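I'd been told to bring cake, so I brought cake. Stavros Stojanović had the kettle on before I'd got my boots off, and he was already halfway through a story about his neighbour's blackberries, so I gave up on my list of questions and just let him go.

Stavros has been rebuilding old pushbikes in his shed at Plollgate for longer than he cares to work out. He reckons he's put 634 of them back on the road (he keeps a book, and he showed me the book, and the handwriting gets worse as you go). Most end up with kids and pensioners in Drarnby. He's 73 now and still rides to the shops, hills and all.

"I never meant to fix bikes," he told me. "I bought one at a garage sale, and the back wheel was shaped like a potato chip. I was too cranky to take it back."

His first proper rebuild was a Vosto ladies' bike with a basket and rust you could put your thumb through. It took him all of one winter. I asked if he'd kept it and he looked at me as if I'd asked whether he'd kept his first sandwich.

"It's a bike! I gave it to my sister. She rode it for nine years and then she gave it to somebody else. I hope they oiled it." 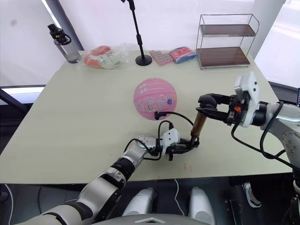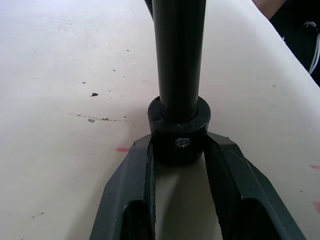

We got on to seat posts, because I'd mentioned mine was stuck, and you should have seen his face light up. He says a stuck post is the job people bring him most and put off longest. They buy the bike, set the saddle once and leave it there until the thing has more or less married the frame. What you want is the look of that black rod going down into its collar, straight and the same width the whole way, with a little cross-head screw in the side you can get a screwdriver onto. On an old bike the bolt is usually rounded off by someone's dad with the wrong spanner.

"Grease," said Stavros. "Pull it out every spring, wipe it, grease it, put it back. Two minutes! People will wash a car for an hour."

So what does he do when it's too late for grease? Penetrating oil, a cup of tea, more oil, then home for the night. He won't touch a hammer until the second day. He did once spend most of June on a Daneshvar racer that a bloke had left beside a chook shed, and he got the post out in the end, though he had to turn the whole bike upside down and clamp the saddle end in the vice.

I asked whether he ever gives up on one. He cut himself another bit of cake while he thought about it.

"Cracked frame, yes. I won't send a kid out on a cracked frame. Everything else is just patience and swearing."

He had a look at my bike on the way out, of course. The post is still stuck. I'm to come back tomorrow at four, and he'd like the lemon one next time.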